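Eval score drops when rods are mixed lengths -- policy or my test setup?

posted in Manipulation / Learning from demos
asked by osville_bench, Tuesday, 33 views

Trying to reproduce the Voso result on rod sorting and not getting there. Policy is trained on 363 teleop demos, 298 of them with a single rod on the table, the rest with clutter. Single rod eval looks fine. Put several out at once, different lengths, and it picks the wrong one or goes for the middle of a long rod and drags it.

Camera is fixed, never moved between training and eval (I checked, twice). Same table, same clear bins at the back. Rods go down by hand before every rollout, no template.
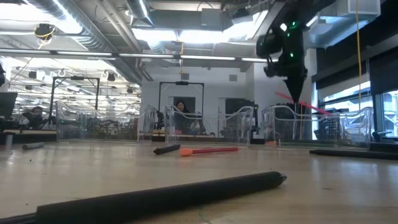 Do I need to retrain from scratch to fix a clutter problem?
Start by fine-tuning the checkpoint you have on more cluttered demos, and keep the old single rod demos in the mix so it doesn't forget them.

Forgot to say, I'm using the action chunk length from the Voso writeup, didnt tune it. Could that be it? Don't want to burn a week on the wrong thing.

Peltonen

Your data is lopsided, that's most of it I'd guess. 298 out of 363 single rod means the policy hardly ever had to choose. It learned "go to the rod". Now there are several and it averages -- hence grabbing at the middle of stuff.

What I'd do, in order:
Freeze the layouts first. Placing by hand with no template means you can't compare two checkpoints, the layouts are different every time. Print an overlay of the start positions, line the rods up to it through the camera view, run every checkpoint on the same set.
Then log which rod it went for seperately from whether the grasp worked. Right now you have one number for 2 different failures.
Then collect more clutter demos. Vary the lengths, vary the angles, let some stick out past the table edge.

Chunk length I'd leave alone until you've done that.

Ritik

had same thing, shorter chunks helped a bit. also check your lighting, clear plastic throws reflections all over

osville_bench

Thanks both. Doing the overlay tonight, then splitting the score like Peltonen says. Will try shorter chunks after, on the same layouts. Will post numbers if they're any good.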